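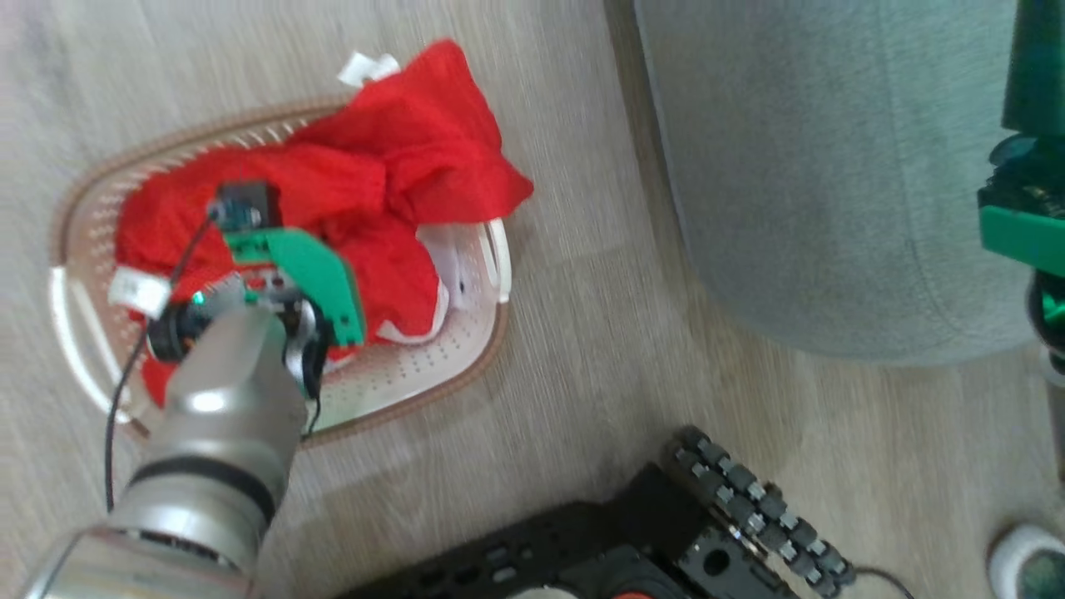

Flurina Moser has spent most of the fall teaching robots about laundry, and she can talk about it for an hour without slowing down. "People ask if I get bored," she says. "How could I? Cloth never does the same thing twice!"

Moser runs data gathering for Watum, a home-robot project at Climik. Her team steers a pair of arms by hand through ordinary chores, and every run is saved as an example for the system to learn from. So far they have 2,476 of them, all laundry, and 901 involve lifting a single garment out of a basket.

That number was supposed to be 100. "I wrote the first plan, so I can laugh at it," Moser says. "I thought we'd have baskets done in a week. Then we tried the trained system on a slippery red shirt, and it grabbed a fistful of air over and over. It had only seen cotton towels, the poor thing."

So the team went shopping. They bought thin fabrics, stiff ones, things with tags, things with hoods. They began packing the baskets badly on purpose, with sleeves hanging over the rim and a second item stuffed underneath. Her colleague Radomír Jireš, who does much of the steering, has become something of an artist at it.

"I used to be too tidy," Jireš says. "I'd make one perfect grab every time. Flurina looked at my runs and said, lovely, now show it what to do when you miss." He keeps his misses in these days, as long as he recovers from them. A run where the cloth slips and he goes back for it is worth a lot to the learning system, he says, and it's more fun to record.

Steering takes practice. New people get 19 warm-up runs before anything they do is kept, and Jireš still does a few himself each morning. "You stop thinking about your hands after a while," he says. "You're just looking at the fold you want."

In November the team moves on to pairs of socks. Moser is already collecting odd ones from everyone in the building, and she has a drawer full.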